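The case for a shorter half-time in regional handball

Jonatan Berge

The Otden league has proposed cutting half-time from 15 minutes to ten, starting in September. Most clubs object. I think the league is right, though its own paper argues the point badly.
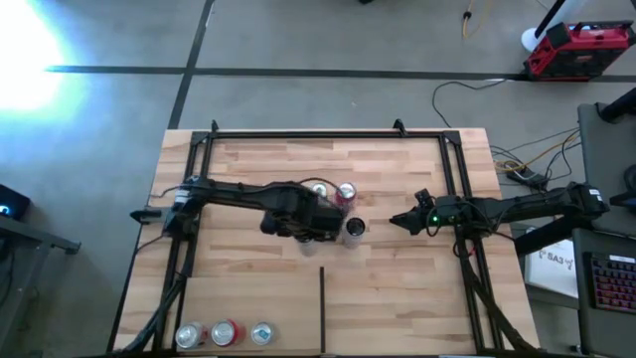 Does a shorter break raise the risk of injury? The league has no figures that show it, and the clubs have none that rule it out.

Jesska played 43 matches over two seasons and logged every restart. Players sat for most of the interval, then had 3 minutes with a ball before the whistle. A ten-minute break removes sitting time and leaves the warm-up alone.
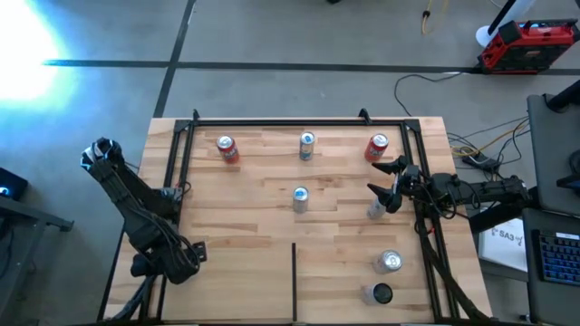 Coaches say they need the full period to correct a defence. I doubt it. Most team talks repeat what was said before the match. A 6-0 defence can be set out on a table with six of the seven cans shown, red or silver, and the one change that matters takes a minute to explain. 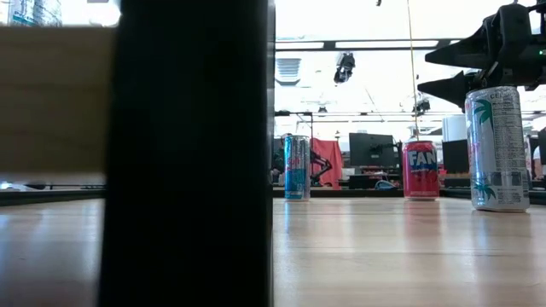

The stronger objection is money. Edard sells most of its food at half-time, and its average gate last season was 481. Tekin, with 2000 seats and more counters, would lose less. The league should let the kiosks open earlier and review takings at Christmas. Clubs have until 13th August to reply, and I hope they send numbers.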